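January 24, 2020

I spent most of this week swapping finger sets on the small arm, and I want to get the results down before I forget which bag of screws belongs to which set. If you only want to know which one I kept, it was the Ramex set. The rest of this post is how I got there and what I would check if you are choosing between the two.

The arm has had the Urkik fingers on it since last March. They are short and straight, and they close parallel. They came with the gripper and I never had a strong reason to change them. They are fine on blocks. They are much worse on anything with a taper, and most toy food has a taper. The part slides toward its thin end as the fingers close, and then it either pops out or gets held by the last bit of plastic and swings.

Miłosz Olszewski had the same problem on his bench and told me to try the Ramex plates. They are flat plates set at an angle, so the jaw is wide at the mouth. They weigh a little more than the Urkik fingers. Each plate weighs 62 grams on my kitchen scale, and I had to retune the wrist joint after I put them on. That took one evening. If you skip it the wrist droops when the arm is stretched out over the counter, and every grasp lands low.

## The test

I used the toy kitchen again. I know some people prefer a plain table for this kind of comparison, and for a pure grip test they may be right. But the kitchen is where I want the arm to work, and it has edges. There is a rim on the stove and a rim on the sink, and then a tiled wall at the back that the wrist can hit if you come in at the wrong angle. A set of fingers that only works with open space on every side is no use to me.

The two objects were an orange toy food piece and a green piece with flat sides. I picked them to be different from each other. The orange one is shiny and rounded. The green one should be easy for any gripper, so if a finger set fails on the green one, something else is wrong and I stop and look for it. 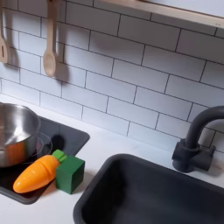 For each finger set I ran 100 attempts, half on each object. An attempt was a success if the arm picked the thing up, moved it over, and set it down without dropping it. I put the objects back by hand between attempts and didn't try to put them in exactly the same spot. I did try to turn the orange piece to a new angle each time. With the Urkik fingers the angle matters a lot, and if I had left it lined up the nice way the numbers would have looked better than they should.

I drove everything from the Follamden controller, which I have complained about before on this blog. It behaved this time. The new firmware lets you save the open and closed limits for each finger set under its own name, so going back and forth is just a menu choice. Before the update I was writing those numbers on tape and sticking the tape to the monitor.

The closing force was the same for both sets. I thought about tuning it for each one and decided against it. Barbara Sobczak disagrees with me on this. Her view is that you should compare each gripper at its best setting, because that is how you would use it. I see the point. My problem is that I would have spent another week finding the best settings, and I would have trusted the result less at the end because I would have been tuning for my two objects.

## What happened

On the green piece there was no real difference. Both sets picked it up nearly every time. The few misses were on me. Twice I had left it too near the rim and the fingers came down on the rim first.

On the orange piece the Urkik fingers failed 22 times out of 50. Almost all of those were the slide I described. The fingers touch, the piece turns a little, and it slips out. When it was lined up square with the fingers it held well. When it was at an angle I could usually tell it was going to fail before the fingers had finished closing.

The Ramex plates did a lot better. I had single digit failures with them, and the slide was mostly gone. My guess is that the wide mouth lets the piece settle between the plates before there is much force on it. I can't prove that. I would need a camera looking straight up between the fingers, and I don't have a good way to mount one.

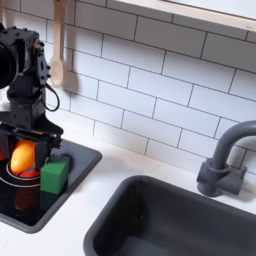

The wide opening has a cost too. The plates flare out, so the gripper needs more room on both sides when it comes down. If two objects are close together, the outside of one plate pushes the neighbor away. With the Urkik fingers I could reach into a gap I would not even try with the Ramex set. In the toy kitchen that mostly shows up near the rims and when I leave the green piece close to the orange one. I had to change my approach height so the plates open higher up and come down already at the right width. After that the pushing was less of a problem, but it didn't go away.

Release is the other thing to watch. The Urkik fingers let go cleanly. The Ramex plates are wider, and a light piece sometimes rides along with one plate for a moment as they open. The piece still ends up roughly where I wanted it, but it may be turned. If you need to place things at an exact angle, you would have to deal with this. I slowed the opening down and it helped some.

## Camera position

I moved the camera partway through and then had to redo part of the Urkik run, so let me save you the trouble. Pick the position first, and do not touch it.

I started with it low and fairly close. That gave me a good look at the fingers but the arm blocked the counter most of the time. I couldn't tell from the recording whether a piece was slipping or just hidden. I moved it higher and tilted it down over the counter. The arm still covers things on its side of the view when it reaches in, but I can see the fingertips and the object next to them, and I can see the stretch of counter leading to the big sink.

Dark objects are a bad idea in that sink, by the way. The inside is dark gray and the gripper is black, and on the recording they all run together. Orange and green are easy to follow. I knew this from the fall and still wasted a morning on a navy blue cup before I gave up on it.

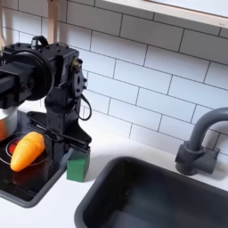
*Gripper down at the front of the stove, green piece just to the right of it.*

## Cost and wear

Jeanine Verhoeven asked me in the comments last time how long any of these finger sets last. I don't have a good answer yet for the Ramex plates. My counter log shows 1555 close cycles on the Urkik fingers, and the tips have a shine to them now where the texture has worn down. That may be part of why they slip. I should have tested with a fresh pair, and I didn't have one. I have ordered one from Jabłońska, who were out of stock when I started. When it gets here I will run the orange piece again and post the number, good or bad.

The Ramex set cost more than I wanted to pay. It comes with mounting screws that are slightly too long for my bracket. They go in, but they bottom out before the plate is tight, and the plate has a wiggle you can feel with your hand. I used the screws from the Urkik set. Check this before you run anything. I did my first few attempts with a loose plate and had to throw them out.

## What I kept

The Ramex plates are staying on for now. Most of what I pick up is rounded, and I can live with giving each object more space. If I were only moving blocks I would have put the old fingers back the same day.

Zdzisław Bielecka wrote to ask whether a soft pad on the Urkik fingers would have fixed the sliding for a lot less money. It might. I have a sheet of thin rubber in the drawer and I will glue a strip on the worn pair this weekend, since I can't make them much worse. I'll use the same two objects and the same camera position, and I'll turn the orange piece each time like before.

If you have run either set on something heavier than toy food, leave a comment with the weight and the closing force you used.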